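October
By Arsen Dmytriv
2 min read

Slide 1. Why refills
Thank the hosts. Driltness sold 3,749 cleaner refills last year. Ask who keeps a spray bottle under the sink. Pause for hands.

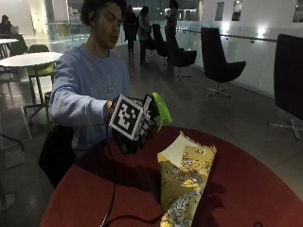

Slide 2. Pricing
Start with the deposit. Ivanyshyn charged one, Brostadance didn't. Each store began with 1,000 bottles. Don't read the table out loud.

Returns fell off after the second month in both towns.
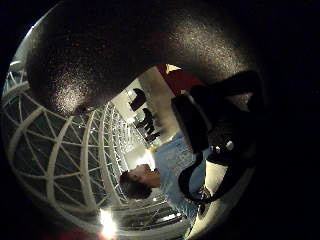 Shoppers forgot the empties at home, so move on to the reminder card. Leave time for Roltemik questions.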